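# Jernow Stone Sealer for Countertops

Penetrating sealer for natural stone, 500 ml bottle

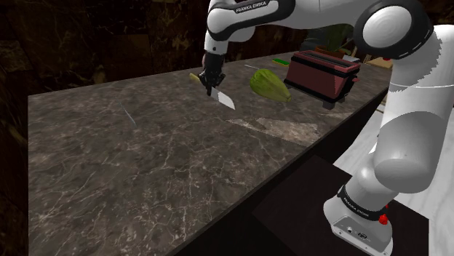

Jernow Stone Sealer soaks into the surface of the stone and slows down oil, wine, coffee and fruit juice so they can be wiped up before they stain. It dries clear and leaves no film. Color and sheen stay the same on polished and honed finishes. If you want a darker, wet look, order the Grosel Color Enhancer instead and use this sealer over it after 24 hours.

## Where to use it

- Marble, granite, limestone, travertine and slate
- Kitchen counters, islands, vanities, window sills and backsplashes
- Unglazed tile and cement grout

Do not use it on laminate, glazed tile, or engineered quartz. Quartz surfaces are bound with resin and the sealer will sit on top and go sticky.

Marble and limestone can still be etched by lemon, vinegar and bathroom cleaners. Etching is a change in the stone itself and no penetrating sealer prevents it.

## Does my counter need sealing?

Put a spoonful of water on a clean, dry part of the counter and leave it for 15 minutes. If the stone underneath has gone darker, it needs sealing. Check near the sink and next to the stove as well as in a spot that gets little use. On veined stone, test on a vein and off it, as the two can absorb at different rates.

## How to apply

1. Clean the counter with Dostier Neutral Cleaner or another pH-neutral product. Rinse and let it dry overnight.
2. Open a window. Tape off wood trim and any metal you don't want to polish afterward.
3. Pour a small amount onto a lint-free cloth and spread it evenly, working in sections you can reach comfortably.
4. Leave it for 6 minutes. If a patch dries out sooner, add more.
5. Buff off everything left on the surface with a dry cloth. Sealer that dries on top leaves a haze.
6. For thirsty stone, repeat after an hour.

Keep the counter dry overnight. Full cure takes two days, and until then use a board or a tray under food.

To remove haze, wet a cloth with fresh sealer, rub the spot for a minute and buff dry right away.

## Details

| | |
|---|---|
| Item number | 377 |
| Size | 500 ml |
| Coverage | up to 100 sq ft, one coat on polished granite |
| Base | Water |
| Working temperature | 50 to 80 °F |
| Shelf life | Two years unopened |

Honed limestone and travertine take a good deal more. Buy a second bottle if you have an island.

## Storage and shipping

Keep from freezing. A bottle that has frozen should be thrown out even if it looks normal once thawed. We hold orders to cold areas over the weekend and ship them on Monday.

## Goes with

- Dostier Neutral Cleaner
- Grosel Color Enhancer
- Yordanov lint-free cloths, pack of 6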